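Gakdale Repair Works

Gakdale Repair Works is an industrial maintenance shop that services gearboxes, pump drives and small conveyor motors for food plants and sawmills. It is known mainly for the gradual automation of its sorting and bench preparation work, a project the company calls Turnier. The shop employs 73 people, of whom 51 work on the floor.

Background

The shop was founded by the Kołodziej family as a supplier of replacement shafts and bushings. Repair work overtook parts sales within a few years, and the company moved to a larger building with a separate teardown hall. Each incoming unit was taken apart by hand, and its parts were cleaned, laid out on a bench and checked against a paper card. Fitters did the laying out themselves. Work records from before the change show that a fitter spent 125 minutes of a normal shift moving and arranging parts, time that was not billed to customers.

Wrist and shoulder complaints were common in the teardown hall. The works council raised the matter twice before management agreed to look at handling equipment.

The Turnier project

Turnier began in August under Lena Jasińska, then head of production planning. Its aim was to have robotic arms pick cleaned parts and hand tools from a table and set them out in the order a fitter would need them. The control software was supplied by Semorix, a small firm that had worked on packaging lines.

Bench layouts are first tried in simulation. A table, an arm and a handful of objects of different shapes are modeled, and the picking sequence is run until it finishes without a dropped or badly held part. Gears and cylinders received the most attention. A gear standing on its edge has to be gripped differently from one lying flat, and a cylinder can roll when a finger touches it off center. The project team logged 3,023 simulated runs before the first arm was bolted down in the hall.

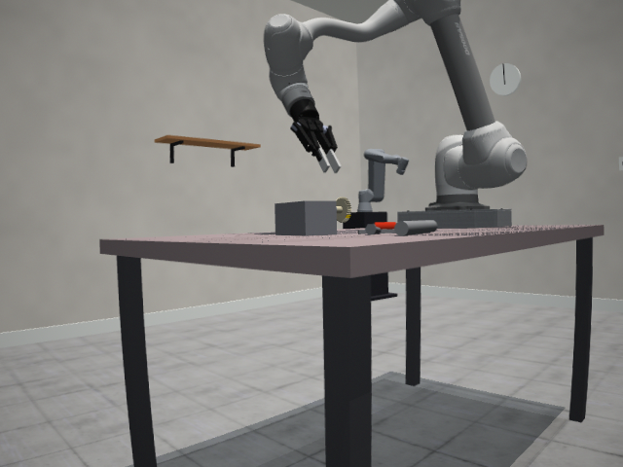
Fitters were brought into this stage after the first two months. They had not been part of the original plan, and several of the early layouts were dropped once they saw them. One placed the tools behind the parts, which made sense for the arm's reach but forced a person to lean across the table. The revised layouts keep tools on the fitter's side.

Changes in daily work

The morning shift starts at 6 a.m., as it did before. Trays now arrive at the benches already sorted, and the paper card has been replaced by a screen listing what was picked and what was set aside. Anything the software cannot identify goes to a separate tray and is sorted by hand. Worn or broken parts end up there most often.

Four handling jobs were ended. Two of the people in them trained as cell operators, one moved to shipping and one retired. Operators load the tables, clear faults and adjust picking sequences, and they are paid one grade above the old handling rate. A short review is held every Wednesday, where operators and fitters go through the week's stoppages.

Reception

Opinion in the shop has been mixed. Fitters generally report less strain and fewer missing parts. Some also say that their pace is now set by the trays, and that the few minutes spent laying out a gearbox were when they noticed damage. In response, the company added an inspection step before assembly - unhurried, and not counted toward output targets.

Newer apprentices still learn to lay out a full unit by hand in their first year. The works council has asked for this to be written into the training plan.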